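Workshop notebook, sandals and the small rack
July 2021
Entry by Heloísa Batista

Picked up the shoe storage question again. The notes from May are in the Portela folder and I won't copy them out, but the short version is that Kelly wanted one small piece of furniture by the door that a pair of slides can go on, with enough room underneath for a second pair. Anselmo wanted no moving parts. Both still stand.

Slides used today: the teal pair and the gray pair. The gray ones have the ribbed strap and are the ones I expect trouble from. I kept to slides on purpose. Sneakers can wait until we know what the top has to do.

Layout on the bench: wood top in the middle, long side running away from me, sandals on and around it, cactus in the white planter left where it was at the back.

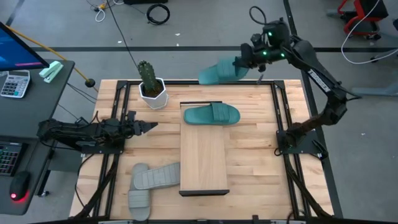
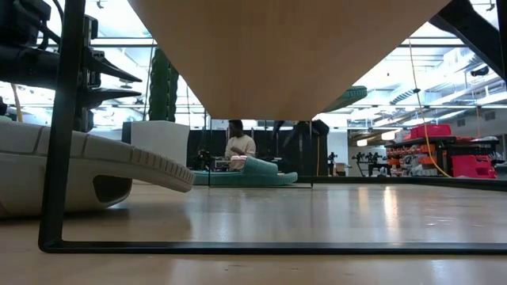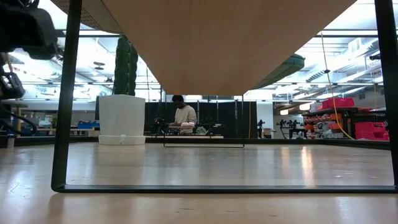
What I want to settle is the direction the shoes face. Rosimeire says toes to the wall, as in her mother's house, so you step backward out of them. I say sideways, toes right, because a sideways slide takes up less of the depth and the walkway at Perkbridge is narrow. With toes to the wall the heel can end up over the front edge if people are careless, and they will be careless. Try both at the door before cutting anything.

Spacing between the two shoes of a pair. I had been drawing them tight together. Two slides set strap to strap rub, and you need a finger's width to get hold of one without dragging the other. Add 2 cm to the drawing. Kelly, please change it in the Gredwood file too, I only changed the paper copy.

Stacking one slide across the other saves floor but I don't want to design for it. The upper one slips as soon as somebody brushes past. If people do it on their own, fine.

Space underneath. Clear height on the drawing is 10 cm. Anselmo thinks that's tight for a thick sole and I agree for winter shoes. For slides I'd leave it. Raising it means longer legs, and then the whole piece starts to look like a stool and somebody will sit on it. If we do go taller, it needs a brace at the back and Maiara has to redo the weight figures.

Finish on the wood. Pale looks good and shows every mark. Outdoor soles bring in grit, and grit under a hard sole will scratch anything we brush on. Options so far:
- oil, touch up when needed
- hard varnish, two coats
- leave it bare and put a thin mat on top

Maiara prefers oil. I would like to see the mat before deciding. There should be an offcut of the ribbed one in the drawer under the vise, if it wasn't thrown out with the Tostitley samples.

Edges: round over the front one, at least. The back can stay square against the wall. Black for the legs, no argument from anyone so far.

Still open:
Toes in or sideways, test at the door.
Mat offcut, find it or order more.
Six screws per top or four. I have six on the drawing and I think it's too many.
Anselmo to price the oil and the varnish.
Ask Rosimeire how many pairs her household leaves by the door on a normal evening.

Sandals go back on the low shelf when done, pairs together. Water the cactus only if the soil is dry a knuckle down.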